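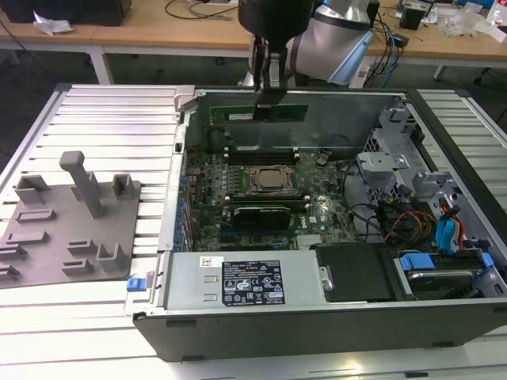
23 November 2020

Budget day! I spent the whole morning on the equipment list for next year and I'm still in a good mood, so that says something. The bench with the arms and the old tower is what the money is for, and I kept getting up from the spreadsheet to go and look at it. Memory modules are such fiddly little things. I've handled hundreds and I still like watching a gripper hold one over the slots.

Haruna Uchida came by before lunch with the Nuvar quote for fingers. They want $147 a pair, and we'd need spares, so I've put down 2 pairs now and left a line open for July. She likes the Yagi ones better (softer pads, longer wait on delivery). I said let's ask both for samples. We also argued happily over the fixture plates. Printing our own in grey plastic costs next to nothing, and we can change the holders whenever the parts change colour, shape or size, so no money goes there at all. Hooray. 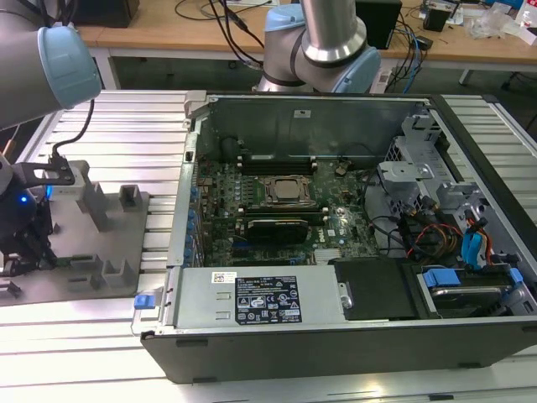

Afternoon, the big items

The second arm stays in the plan! I was ready to fight for it and didn't have to. Two arms at one tower means one can be near the fixture plate while the other is over the case, and I really want to try that properly. Service cover from Clastular is the part that hurts, 19 per cent more than I pencilled in.

Used towers from Grusia are $80 each. I'd like a few different makes, with the drive cages and cables laid out differently, so we don't plan everything to suit one case. Still have to work out where we'd store them. Also on the list: more memory, cable ties, a proper shelf for the back bench.
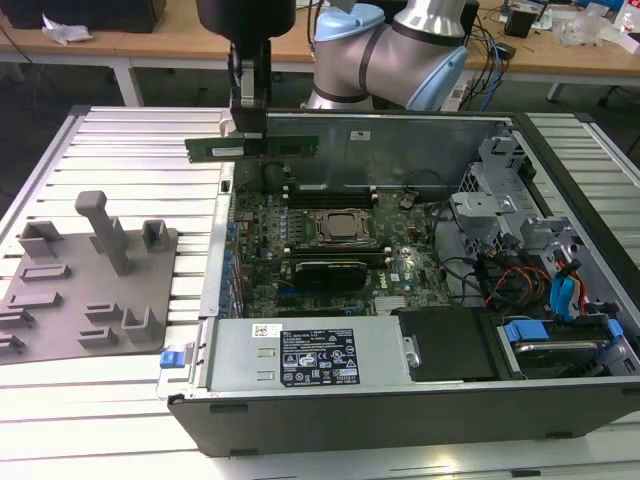
RAM in the gripper, back edge of the case.

Must ring Nuvar tomorrow about the samples and find out if freight is included. Then send Haruna the new total.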